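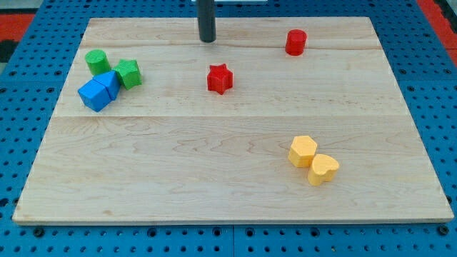 Titilayo Effiong wrote:

> The Zatance feed for the business current accounts still drops
> the payee reference when a payment goes out in a batch. We have
> 62 lines in the November ledger with an amount and no reference.
> Is this a setting on our side, or does Todis strip the field on
> import?

List Home | Threads | Authors | Search
2 min read

Titilayo,

It is the import. Todis reads the reference from column 20 of the bank file. For batch payments, Zatance leaves that column blank and writes the reference to the detail record on the next row. The default mapping skips detail records.

Open the import profile, set "Record types" to "Header and detail", and save it under a new name. Do not edit the default profile, as the next update will overwrite it. Then delete the 62 lines and load the file again. If you load it without deleting them, you will get duplicates, and the match screen will not flag them.

One limit: a file with more than 450 detail records has to be split first. Balogun hit this with the Olenstead payroll account and ended up with a partial load and no error message. Check the closing balance against the statement after each part.

I have not tested this with foreign currency accounts.

Jummai Etim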